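Fastholm Community College > Short Courses > Sound for Small Rooms > Week 3 notes

3 comments | 41 shares

Mics, stands and the stuff in between

Okay, so last week we ran out of time right when it was getting good, and I promised I'd write up the bit on handling. These are my own notes tidied up a little, so forgive the half sentences. Bring them on Thursday if you print things (I still do!).

I'll start with the grip, which gets more people into trouble than any setting on the desk. Hold a vocal mic around the middle of the body. If your hand creeps up over the grille you're covering the openings the capsule needs, the pickup pattern goes strange, and you'll get feedback you didn't have a minute ago. If it slides right down to the bottom you end up fiddling with the connector, or the switch if there is one, and every little fiddle comes out of the speakers. Middle of the handle, relaxed fingers, elbow loose. I know it looks cooler the other way.

Colour and finish don't matter to the sound, by the way. I've had people apologise for turning up with a sparkly karaoke mic and I love a sparkly karaoke mic. What does matter is whether the finish is rough under the fingers, as a scratchy coating can add a bit of handling noise. Rub your thumb along the handle with the channel up and listen. You'll know straight away.

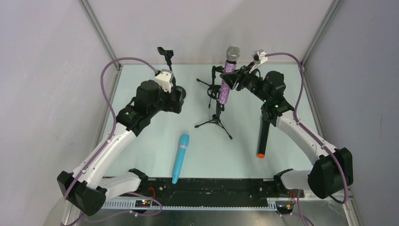

One reader of last term's notes, Shahbazi, wrote back that the mic should always go on the stand before anyone touches the height, and that I had it the wrong way round. Fair point, and I've half come over to it. My habit was to set the height first with the clip empty, then drop the mic in. The trouble is that the weight changes things, especially on a boom, and you end up adjusting twice anyway. So now I do a rough height, mic in, then a final tweak with one hand on the upright.

Stand bases next. On a tabletop, keep the whole base on the surface with no part of it hanging over the side, and check that it sits flat. A base that rocks will thump every time somebody puts a cup down. A folded tea towel underneath does wonders and costs nothing. We tried this in the Zavisgate room in April and the difference on the low end was lovely – I had a grin on my face for the rest of the class.

Putting the mic into the clip: hold the stand steady with your other hand, line the handle up with the clip, and ease it in. Please don't ram it from above. Clips crack, and the tapered handles only want to go so far.

For homework, have a go at the thumb test on whatever mic you've got, then record yourself putting it into a stand and taking it out again 8 times. Listen back on headphones. Write down which part was loudest, the clip or your hand or the table, and we'll compare.

Reading is the handling chapter in the course pack, page 526 onwards. Skip the bit on lapel mics, we're doing those in week 5.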